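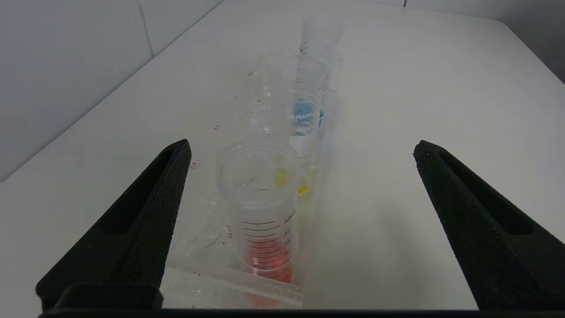
Figure 4. Clear tray with graduated cup.

Print this page | E-mail this page

4.2 Fuel sampling before first start

Applies to Hotov 39 and Hotov 37 motor cruisers with twin diesel tanks.

1. Turn both battery isolators to OFF and close the Tustatgate fuel shut-off valves.
2. Open the engine hatch and secure the stay.
3. Hold a graduated cup under the port separator drain. Open the drain two turns and draw 100 mL.
4. Close the drain. Let the sample stand for 4 minutes.
5. Check for a water line or sediment. If either is present, discard the sample and repeat from step 3.
6. Repeat for the starboard separator.
7. Reopen the shut-off valves – handles in line with the hose.

NOTE: Record the colour of each sample in the engine log.

CAUTION: Do not drain to the bilge. Diesel in the bilge water will be discharged overboard by the automatic pump.

If water persists after 2 repeats, have the tank polished before leaving the harbour.

© Zuvavbridge Marine | Contact | Back to top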